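About Branham

Branham is a small robotics workshop and training centre. We teach robot arms and hand-held tools to pick up, turn and put down everyday objects, and we train the people who will work alongside them. The company was started by Vimala Kaimal and Wayne Carrier, who met while working on packing machinery and wanted a place where both kinds of training could go on under one roof.

There are 8 of us on the permanent staff. Mohcine Ghoneim runs the workshop, Noémie Fortin looks after courses and visits, and the rest divide their time between the benches and the software. Most of our paid work comes from small manufacturers who need to know whether a job can be automated before they spend money on it. Sometimes we tell them it can't, and the report says why.

Visits and open days

We open the building to the public every October. Last time 207 people came through the doors, including two school groups in the morning and a party from Desjardins, the packaging firm, after lunch. Visitors see the same work we do the rest of the year, with the same tools and ordinary household goods. Tubes, boxes and packets are harder to handle than most people expect - they bend, roll and come in every size.

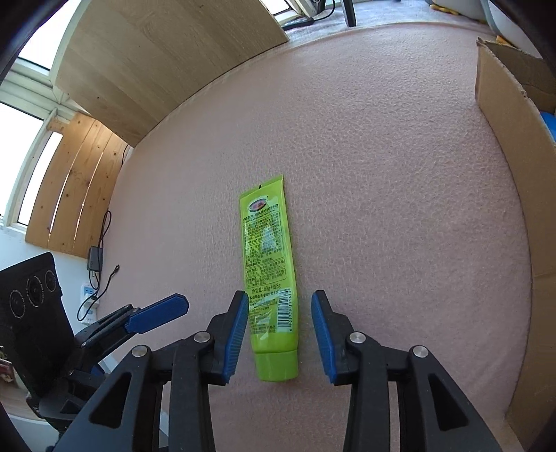 Can visitors try the equipment themselves?

Anyone aged 8 or over can have a turn with a hand-held gripper during an open day, with a member of staff beside them. The larger arms are shown by staff only, from behind the yellow line.

A visit takes an hour and a half. It starts with a short talk in the front room, then a walk round the workshop, then time to try things out and ask questions. Gordon Paquette gives the talk in the mornings and will go into as much detail about motors as you let him. Group visits at other times of year can be booked through Noémie. We take groups of up to 100 for the talk, split into smaller parties for the workshop.

Where we are

Our building is the old Gundix warehouse on Dulta Road, 400 metres from the station. The visitors' entrance is at the side, next to the bicycle racks. All the public rooms are on the ground floor. There is no visitor parking on site, but coaches can stop in the lay-by opposite to drop off and collect.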